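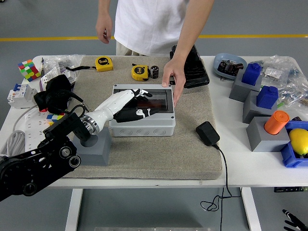 Demonstration table, robot hand at the grey junction box

Minutes of the open day planning meeting, June 20, 2024
Chair and notes: Yen-ting Kwok

1. Last minutes
Accepted with one correction. The visitors from Tse are coming for the morning only.

2. Demonstration
We looked at the table as it is set now. The grey box stays on the mat, in front of the arm. The two tape measures also stay. Wukix asked for more small parts, but the meeting prefers to keep the programme short – one task with the box, then questions.

3. Visitors
200 invitations were sent and 100 people have answered. Groups will enter by the side door. Murkness will lend us the barrier, to be returned in September.

4. Costs
The printing and the drinks come to 2794 together. Approved. Sketitz will send the invoice to the office.

5. Other matters
The cables at the front of the table should be fixed before the visit – Yen-ting will do it.
The sign for the entrance is still missing.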